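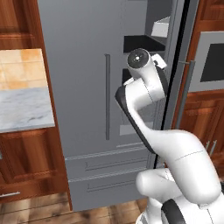

The simulated kitchen, with the arm at the open refrigerator.

I think people building an arm at home should spend their first months in simulation, and I think they should stop bragging about how long they stayed there.

Our group shares a workshop on Pandgate, and we began our kitchen project in February. The arm we wanted to build needed 60 printed parts and a bench we didn't have yet. So Kanako Arai set up a kitchen on her laptop and we worked on that. A crash there costs a restart. On the bench, my first crash cost a wrist bearing and an evening.

The trouble is that a simulated refrigerator is a polite one. The door weighs what you told it to weigh. The seal lets go when you said it would. We ran 1532 attempts at reaching a shelf and were pleased with ourselves, and then the real door on our secondhand unit dragged the whole base sideways – we had never bolted it down, because the model's base didn't need bolting.

My rule now is to build one real thing early. A door on a hinge is enough, or a drawer from a thrift store. Try the arm on it every week, even badly, and put the numbers you get back into the model. Kanako would wait longer than I would. We still argue about it, mostly while the printer is running.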